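Mi compañera de piso y yo no nos ponemos de acuerdo con los gastos de la cocina. ¿Cómo lo repartís vosotros?

Publicado por Romana Jurčo en Convivencia y alquiler

Comparto piso desde mayo con una persona encantadora que come como un gorrión y cocina como un cuartel. El trato inicial era poner cada una lo mismo en un bote común y comprar de ahí. Sonaba civilizado. El mes pasado el bote tragó 623 euros entre las dos y yo ceno fuera media semana.

He propuesto pagar según lo que gaste cada una y me ha mirado como si hubiera sugerido contar los garbanzos. Ella dice que el aceite, la sal y el detergente son de todos, como el aire. Yo digo que el aire no viene en botella de cristal oscuro con denominación de origen.

A esto se suma la cuestión de los cacharros. Los cuencos son míos, ella los usa a diario y ya han caído dos. ¿Eso se repone del bote o lo paga quien tenía las manos enjabonadas?

Busco un sistema que funcione con gente adulta y que no exija una hoja de cálculo con contraseña. No quiero mudarme, el piso tiene ascensor. 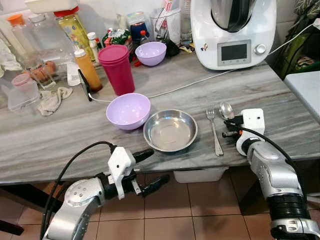
Igor Kubíček

Separad todo y punto. Balda de arriba una, balda de abajo la otra. Llevo así 13 años con distintos compañeros y solo he discutido por la mantequilla.

Lo de los cuencos: quien rompe, paga. No le veo el misterio.

Bohumila Jelínek

La solución de las baldas es estupenda para quien quiera vivir en la nevera de una oficina. Yo la probé en mi primer piso y acabamos con dos botes de comino, dos de pimentón y dos personas que no se saludaban en el pasillo. Te cuento lo que hacemos ahora, que somos tres y nadie ha dejado de hablarse, al menos por motivos de comida.

1. Un bote pequeño y cerrado. Pequeño de verdad. Nosotros ponemos 30 euros por cabeza al mes y de ahí salen el aceite, la sal, el papel de cocina, el lavavajillas y las bolsas de basura. La lista está escrita y pegada en la puerta de un armario. Si algo no figura en ella, no es común, por mucho que su dueña lo considere un derecho humano. El aceite del bote es el normal. Quien tenga paladar, que se lo financie.

2. La comida, cada cual la suya, salvo las cenas anunciadas. Quien quiera cocinar para todos lo dice antes de ir a comprar, y los que se apuntan pagan su parte. Anunciar la cena cuando ya está en la mesa no cuenta, eso es una invitación y se agradece como tal. Tuvimos un caso de cordero sorpresa con factura posterior y todavía se menciona.

3. Los aparatos tienen dueño. Nada de comprar una batidora a medias. El día que alguien se marche, no hay manera elegante de llevarse media batidora. La compra uno, la usan todos, y si muere de vieja, el dueño la entierra. Si muere porque alguien le metió un hueso de aguacate, paga el del aguacate.

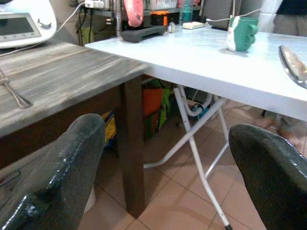

4. La vajilla. Con esto fuimos unos ingenuos durante mucho tiempo. Cada cual traía sus platos heredados y cada rotura era un funeral con reproches. Al final guardamos en las habitaciones todo lo que tuviera valor sentimental y compramos para la cocina un juego corriente que no emociona a nadie. Las roturas salen del bote. Desde entonces se rompe menos, supongo que porque ya no hay público.

5. Las cuentas, una vez al mes y con hora de cierre. Nosotros nos sentamos a las ocho de la tarde con los tiques y a las ocho y media se guardan, cuadren o no. Las diferencias menores de un euro se perdonan. Yo era partidaria de perseguirlas y perdí la votación.

En tu caso concreto, Romana, no empezaría por el reparto. Primero miraría los tiques de un mes sin acusar a nadie, con un café delante, y apartaría lo que coméis las dos de lo que come solo ella. A nosotros nos salió que alrededor de 26 euros se iban en queso, y el del queso era yo, o sea, la que más protestaba.

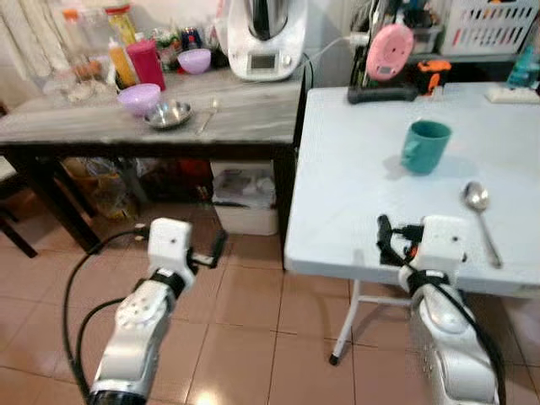
Una vez hecha esa lista, la conversación cambia bastante de tono. Es difícil defender que las alcaparras son un bien público cuando las ves tres veces en el mismo tique. Y tú, de paso, puede que descubras algún yogur tuyo en el montón común. Llévalo preparado.

Ah, y los dos cuencos ya rotos, déjalos ir. Las normas nuevas no deberían tener efecto retroactivo, o acabaréis juzgando lo del detergente de mayo.

Žydrūnas Paju

Muy de acuerdo con lo del bote pequeño. Solo añado que conviene decidir quién guarda el dinero. En mi piso lo guardaba el bote, literalmente, encima de la nevera, y venían muchas visitas.

Romana Jurčo

Gracias a los tres. Le he enseñado la lista de Bohumila y ha aceptado todo menos lo del aceite, que sigue en negociación. De momento ella pone la diferencia y yo no pregunto por la botella.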